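Sales Operations Analyst – CRM Data and Forecasting

Kadton office, hybrid. Full time, permanent. Reporting to the Head of Revenue Operations.

About the role

Skadow sells maintenance contracts and replacement parts to small and mid-sized manufacturers. The sales group has 19 account managers working from one CRM, one quoting tool and a shared product catalog. The analyst in this position keeps the records in those systems consistent, builds the weekly forecast and reports on the movement of open deals from first contact to signature.

The position is open following an internal transfer. The previous analyst, Asif Sandhu, has moved to pricing and will hand over the existing reports during the first month.

The CRM currently holds 1,422 active accounts. A portion of these came over from Tsoukalas, the regional distributor we merged with, and still carry the old industry codes and contact roles. Finishing that mapping is the first assignment. The rules for it are partly written. Where a code has no clear match, the analyst proposes one and the sales manager for that territory approves it.

Main duties

Produce the weekly pipeline forecast by Wednesday noon, with a short written note on any deal that has changed stage or value since the last run.

Maintain stage definitions, required fields and validation rules in the CRM. Changes are tested in the sandbox before release and recorded in the change log.

Remove duplicate accounts and contacts. Merges that affect an open quote need sign-off from the account owner.

Reconcile closed deals against invoices at month end and report differences to finance.

Maintain lead scoring. The current model uses company size, equipment age and response history. It was last recalibrated before the merger and needs to be checked against the combined accounts.

Run onboarding sessions for new account managers on call logging, quote templates and the content library. Two sessions are planned for November.

Support the rollout of Pratance, our new quoting tool, including field mapping, user testing and the retirement of old templates.

Required

At least 5 years of work in sales operations, revenue operations or a closely related reporting job.

Daily use of a mainstream CRM at administrator level, including permissions, automation rules and bulk imports.

SQL good enough to write and debug joins across several tables without help.

Strong spreadsheet skills. Macros are not needed, but lookups, pivots and error checking are.

Clear written English. A large part of the job is explaining to sales staff why a number changed.

Useful but not required

Experience with a quoting or contract tool during migration. Knowledge of parts catalogs or service agreements. Basic scripting in Python or a similar language. Applicants who have none of these will be considered on the same terms.

Working arrangements

Three days a week in the Kadton office, two from home. Core hours are 10:00 a.m. to 3:00 p.m.; the rest of the day is flexible. Travel is limited to the annual sales meeting and occasional visits to the former Tsoukalas office, up to 90 minutes away by train. Travel costs are refunded.

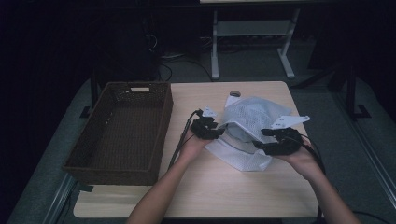 A laptop, a second monitor and a headset are supplied for home use. Training is paid for when it relates to the systems listed in this notice, and time spent on it counts as working time. Salary depends on experience and is stated in writing before the second interview.

Selection process

Applications are read in the order received. Short-listed applicants have a phone call with Vesela Leka, Head of Revenue Operations, followed by a practical exercise. The exercise uses a sample export with known errors – duplicate accounts, missing close dates, values in mixed currencies – and asks for a corrected forecast and a one-page note. It is done at home, and any spreadsheet or database software may be used.

The final interview is held in Kadton with Vesela Leka and one of the territory managers. It covers the exercise, the lead scoring model and the applicant's questions about the role.

How to apply

Send a resume and a cover letter of no more than one page through the careers form on this site, quoting "Sales Operations Analyst" in the subject field. The letter should describe one data quality problem you worked on, the method you used and how the result was checked. Please leave out customer names and any confidential figures.

Applications from agencies are not accepted. The notice stays on this page until the position is filled.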